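Section 4. Teaching the two arms to share a tray

Okay, you've got the Vurska kit bolted down and both arms wake up when you hit the switch. Now the fun part (my favorite, anyway): getting them to pack blocks together without bumping elbows.

Before you start, clear cups, pens and phones off the table. Keep your hands out of the work area any time the green light on the Codau control box is blinking.

1. Set the tray down with its flap toward the arm you'll be teaching, and press on the corners so it sits flat.

2. Open the Teltlow app, pick "Two arms, one tray" and set the speed to 40. Yes, it goes faster. Please don't, not on your first day!

3. Put one gray block on the bare table beside the tray, standing up, with enough space around it for both fingers.

4. Drive the gripper over until the block sits above the gap between the fingertips in the wrist view. Mine was a touch closer to the right finger when I stopped, and that's close enough to save as your start point.
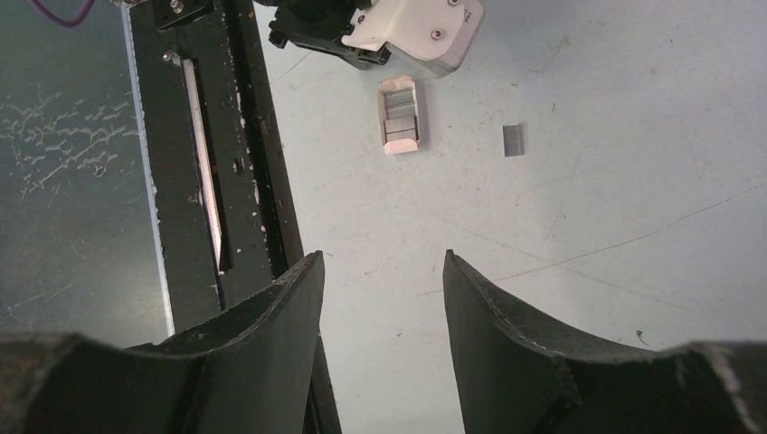

Darcy Petrenko wrote in to say that step 4 went much better after parking the second arm first, and that the app only threw error 1028 when both arms were told to move at once. I tried it that way and I'm a convert, so do this before you save: tap Park on arm two and wait for the beep.

5. Tap Save, then Close Slowly. Stop as soon as the fingers touch the block.

6. Lift, swing over to the tray and lower into an open slot. If a divider starts to bend, hit Pause, back straight up and try again.

Caution: never pull a block out of a closed gripper by hand. Use Release in the app.

Note: scuffed fingers are fine. Cracked ones aren't, so swap in the Fehr spares, part 1947, and run step 4 again.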